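Print this page | E-mail this tip to a friend

Ribbon on the Kitchen Counter

I do all my gift wrapping and bow making in the kitchen, right on the marble-look countertop, and I wouldn't go back to the dining table if you paid me. A smooth counter lets ribbon slide where it wants to go (a tablecloth grabs it every time!), and you can wipe up afterward in one pass.
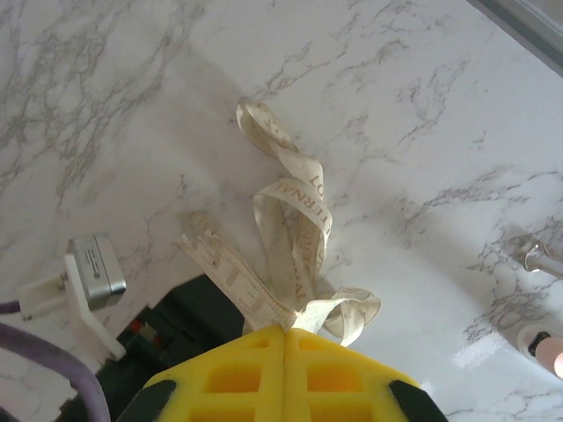
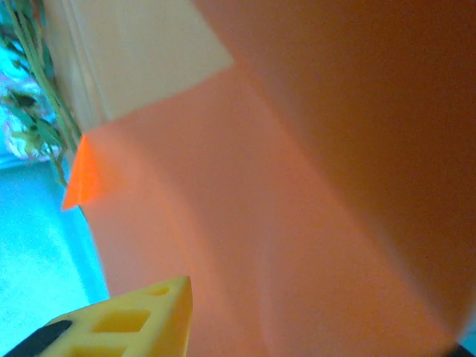
My cream ribbon comes from Skolley, on the 50 yard roll, and I've been through more of those than I'd like my husband to know. Pale ribbon picks up every bit of grime in the room, so wash and dry your hands first, and wipe the counter even if it looks clean - especially if it looks clean. If you do get a gray smudge, try a white eraser on a scrap before you go near the good length.

For curls and creases, turn your iron to its lowest setting, lay a thin cotton dish towel over the ribbon and press for a couple of seconds. Do this on an ironing board, please, and keep the heat off the countertop! I scorched a spot in my old kitchen and had to park the toaster over it for years.

Cut the ends last. I always used to trim first and then find my bow was two inches short on one side. Sharp scissors, one snip on the slant, done. If the ends still want to fray, a tiny dab of clear nail polish holds them.

Leftovers get wound around a piece of cereal box with a notch cut in each end. Anything shorter than my hand goes in a jam jar for gift tags.

Print this page | E-mail this tip to a friend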